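Notes on table tops and marks. Read before adding rows. Last touched 31 January 2025.

# Bitura - table surface notes

Part of the Miline furniture care folder. Covers pale wood-look and wood tops, the marks people leave on them, and how we write the marks down so the next person doesn't have to guess.
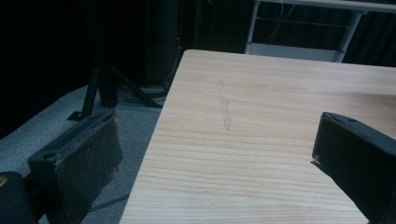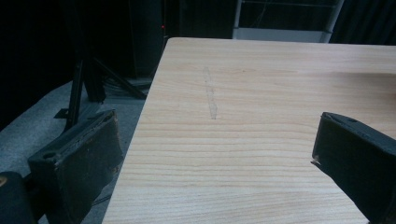

*5 min read*

## What's in here

- `surfaces.csv` - one row per table top
- `marks.csv` - one row per mark, linked to a surface
- `cleaning_log.csv` - what was tried, in what order
- `photos/` - pictures, sorted by room
- `words.md` - the word list, please use it

100 rows in `marks.csv` at the moment. 18 surfaces. The numbers don't match up one to one, some tops have a lot of marks and a couple have none yet.

## Why pale tops

Dark tops hide gray. Pale ones don't. A faint gray streak on a blond top like the one in both pictures is the sort of thing this set is for: narrow, soft, running up and down while the grain runs side to side. Easy to miss from a chair, easy to see from low down with light coming across.

Streak is entered as `gray_streak`, cause `unknown`. Could be a smudge, a scratch, some residue. Leave it `unknown` until somebody has wiped it and written down what happened. Don't upgrade to `scratch` from a photo. I did this on the first batch and had to redo the lot.

## Columns in marks.csv

| column | what goes in it |
|---|---|
| `mark_id` | number, don't reuse old ones |
| `surface_id` | from `surfaces.csv` |
| `type` | see word list |
| `direction` | `with_grain`, `across_grain`, `none` |
| `edge` | `soft` or `sharp` |
| `strength` | `faint`, `clear`, `strong` |
| `cause` | `unknown` is fine and is the default |
| `felt` | `yes`, `no`, `not_checked` - fingernail test |
| `note` | short. One line |

`direction` trips people up. It's the mark against the grain, NOT against the table edge or the wall. Turn the table and the value stays the same.

## Columns in surfaces.csv

| column | what goes in it |
|---|---|
| `surface_id` | letter and number |
| `color` | `pale`, `mid`, `dark` |
| `look` | `wood_grain`, `plain`, `painted` |
| `material` | only if you've seen a label or the underside |
| `floor` | `carpet`, `hard`, `mixed` |
| `room` | short name from the room sheet |

On `material`: real wood, veneer and printed laminate can look the same from the top. If you haven't checked, put `not_checked`. Fill in `look` and move on.

On `floor`: added in November, older rows got filled in afterwards from photos. Gray carpet goes in as `carpet`, we don't record floor color. It's there because dragged tables on hard floor get different edge damage. Still 23 rows of marks with surfaces where this was never checked, will get to it.

## Word list, short version

- `gray_streak` - long and narrow, any cause
- `ring` - cup, glass, plant pot
- `smear` - wide, no clear shape
- `dent` - you can feel it go down
- `scratch` - you can feel an edge with a nail
- `heat` - white or cloudy patch
- `ink` - only if the color is obviously ink
- `other` - and say what in the note

A soft shadow is not a mark. Had three of those in the set last year, all taken out. If you're not sure, move the lamp or move yourself and look again. Same for sheen - overhead light puts a bright patch on a lot of these tops and it shifts when you shift.

## Wiping, the order we use

1. Dry cloth, along the grain. Look.
2. Barely damp cloth, then dry right away. Look.
3. A drop of dish soap in warm water. Wipe, rinse, dry.
4. White eraser, light, small spot near the edge first.
5. Stop.

One row in `cleaning_log.csv` per step, even if nothing changed. "No change" is a result, put it in. Steps skipped get no row.

No vinegar, no melamine sponge, no furniture polish. Polish fills fine lines and then the `felt` column is worthless for that table. The Cormier room had polish on everything before we started so treat those rows with care, they're flagged `polished = yes` in the surface file.

## Photos

At least two per surface, from slightly different spots. A mark that stays put on the wood in both is worth a row. Get some of the table edge in so people can tell which way the top is facing. Low angle beats straight down for faint stuff. No flash.

Photos are not cropped or brightened. If it's faint, it's faint, put `faint` in the column.

## Known problems

- `strength` is one person's opinion. Two of us did the same 18 tops seperately and disagreed mostly on faint vs clear.
- Pale tops are over-represented. The Cirkness rooms are nearly all pale, the rest is a mix.
- No outdoor tables.
- Some early notes say "pencil" when they mean pencil-like. Don't trust that word before November.
- `ring` has sub-sizes in the old file that got lost in the move to csv. Not coming back.
- Dates in the cleaning log are day first in the older half. Converting script is half done.

## Adding rows

Copy the last row, change everything, check the `mark_id` went up by one. Run `check.py` before you push, it catches bad words and missing surfaces. It does not catch a wrong `direction` so look at that yourself.

New type words: open an issue, don't just add them. We had `smudge`, `smudged` and `smugde` all in at once for a while.

## Still to do

- finish `floor`
- re-shoot the two Cirkness tops with the blinds open
- wipe test on every `gray_streak` row that has no log yet
- decide if `across_grain` should allow slanted marks or if they need there own value. For now, slightly slanted counts as `across_grain`

## Use

Free to use inside Miline and for anyone else who wants a list of table marks. Keep the folder name and link back to this file. Fixes welcome, small ones go straight in.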